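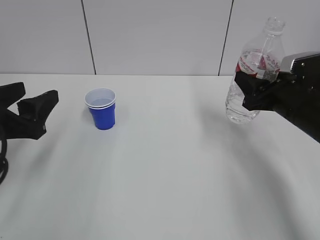
The Rules of the White Table

There is a laminated sheet by the door of the teaching lab at Hasden, and everyone who comes to work there is asked to read it before they so much as hang up a jacket. It runs to 11 rules. I read it twice on my first morning, partly because I like to be a good guest and partly because I wanted to know what sort of people write a rule that says, in full, "Water is a liquid even when you are in a hurry."

They turned out to be very pleasant people, and they take pouring seriously. Two arms, one cup, one bottle, and a person at the controls trying to get a drink from one to the other — it sounds like a party trick, and for the first ten minutes it feels like one too (I laughed out loud at my own attempt, and I wasn't the only one). Then somebody hands you the log sheet, and you start to see how much of this work is housekeeping.

Take the fill line. The house standard, which the group calls Shim after an older checklist it grew out of, allows up to 60 milliliters in a bottle for any practice run. A fuller one is heavier and stiffer to hold, and of course it makes a bigger puddle. The cap comes off before the arms are switched on and goes in a dish on the shelf, never on the table. Cups get checked for a twin stuck inside, and whatever you find goes in the log, because two cups together don't squeeze like one.

Then there is the matter of hands. When the arms have power, yours stay behind the tape, and that goes for the person who only wants to nudge the cup over a little. You say "reaching," you wait for "stopped," and then you reach. Grullden, the workshop across town that trains its people on the same sheet, adds a second call on the way out, and the two places have been arguing fondly over it for longer than I've been writing this column. I side with Grullden, for what it's worth. I'm forgetful.

My favorite rule is number eight, which says a bad run is kept. Spills, drops, crushed cups, the time you went left when you meant right — all of it gets saved and labeled the same day, in plain words. Skisell, who put out the binder that most small labs in our area copy from, had 412 runs in their first batch and labeled 85 of them as failures, and those pages are the ones with coffee rings and notes in the margin. People read them! A new operator can learn an awful lot from somebody else's wet afternoon.

I went home and moved the phone chargers away from the kitchen sink. The binder is loaned out a week at a time, and the waiting list is on the clipboard under the laminated sheet.

Comments (3)

marshgate_lu
We use the "reaching / stopped" call in our school shop with a drill press. Works fine with teenagers once they quit giggling.

Pepperpot
Does rule eight mean you keep the runs where the operator just gave up? We've been tossing those and now I feel bad about it.

oldbelt77
Second call on the way out, every time. Grullden has it right.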